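Ticket 302: Registration list for the Cernport youth awareness session shows wrong school
Status: closed, with one open remark
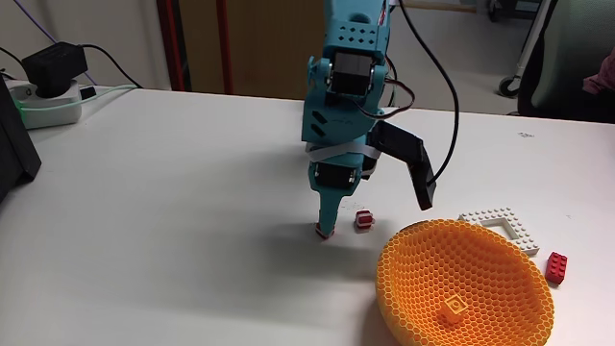
CERNPORT, February

Reported by Armindo Moreira, school outreach desk. Handled by Ming-te Yang, event systems.

Problem as reported: Two schools are invited to the youth awareness session on Sunday, the Mendes school and the Sarov school. The teachers sent the names of their students through the Trindum form. When Armindo prints the list for the gate, all students from Sarov appear under Mendes. The police liaison office needs the correct list before the session, because the speakers will work with each school separately and the buses are also arranged by school.

Entry 1, Ming-te. I opened the list and I see the same as Armindo. The total is 295 names, which agrees with the number the teachers gave by phone. So no student is lost, only the school is wrong. I asked Armindo to please not edit the names by hand for now.

Entry 2, Ming-te. I compared the form with the form from the last session. The school field was copied from there, and in that session only Mendes took part. The field has a default value "Mendes" and it is hidden from the teacher. I made it visible and removed the default. New test entry for Sarov is saved correctly. Old entries did not change, as expected.

Entry 3, Armindo. Thank you. The Sarov teacher asks if she must send everything again. She has classes until 3:30 and the internet at the school is weak in the afternoon. Also the parent consent papers are already attached to the old entries, and I would not like to lose them.

Entry 4, Ming-te. She does not have to send again. Each entry keeps the e-mail address of the teacher who sent it, so I can select by this address and change the school for the whole group. The consent papers stay attached. I saved a copy of the list before the change.

Entry 5, Ming-te. Change is done. First print was still wrong. The print page uses a stored version of the list and refreshes it only during the night. I cleared the stored version and printed again. Now Sarov has its own pages, with its own heading.

Entry 6, Armindo. I checked the new print with both teachers on the phone. Mendes is correct. In Sarov there are two students with the same family name and same first letter, and the badge shows only the first letter. Can the badge show the full first name? The list itself is good and I have sent it to the liaison office.

Entry 7, Ming-te. I changed the badge to full first name. Long names will go to a second line, please look at them before you cut the sheets. I also wrote in the setup notes that the school field must be checked each time a form is copied.

Open remark: the print page should refresh when the list is changed, without waiting for the night. I sent this to the Trindum help desk and wait for their reply. Ticket closed with agreement of Armindo Moreira.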